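Karbridge thermal paste, 2 g syringe

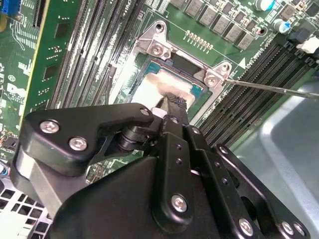

Paste spread over the processor lid, with a screwdriver at one of the bracket screws.

We use cookies to keep your basket working. Accept / Manage

A pale paste for desktop processors, sold in a 2 g syringe with a flat plastic spreader. Clean off the old paste first - a lint-free cloth and a little alcohol will do. Spread a thin layer over the lid and keep it off the board and the socket. Do not thin it.

Also sold as a 200 g tub for workshops. The Gresa cleaning wipes are listed separately.

Order code: 1674
Supplied by: Zotska
Trade orders: ask for Sosina Wako

Store upright with the cap on. Back in stock since February.

Last updated: Mar 11, 2019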